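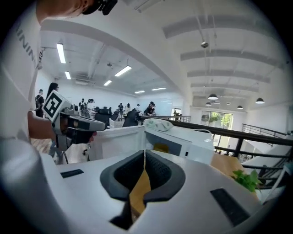
Hand-held gripper with the curved fingers, and a second one with its marker plate, upstairs by the railing

Grippers side by side: our comparison at Pandine

In March we spent two weeks comparing hand-held grippers before we choose one for the Carnilen project. I have put a couple of pictures on this page for the colleagues who could not come. Matvii Koval organised the tests and Prakash Mudaliar kept the recordings in order, so please write to them for the data and to me for the rest.

The fingers
The curved fingers have a dimpled surface on the inner side and a smooth rim. We tried them first with soft packages, then with small boxes and cubes. With the soft packages I liked them very much. For the cubes I have less praise, they want to be taken square to the face and a tired operator does not always do this.

The marker plate
It is easy to knock the plate when two persons work at the same table. Matvii checks the angle every morning. If you borrow a set, please do the same and note it in the log.
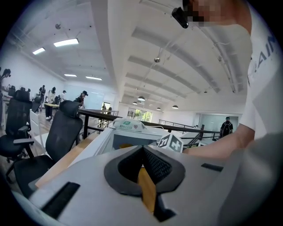 Picking out of an open box was the task with the most discussion. The fingers must go in almost vertical, and the wrist becomes heavy after an hour. Prakash prefers to stand for it, I prefer a stool, and our recordings look quite different for this reason. We kept 1,145 of them in the end, from roughly 2,000 attempts. The other 152 that you will find in the Tkachenko folder are from the older controller and should not be mixed with these.

The Pliltik camera mount will be compared next, with the same objects and the same table height. If you have a favourite object which always gives trouble, send it to Prakash with your name on it.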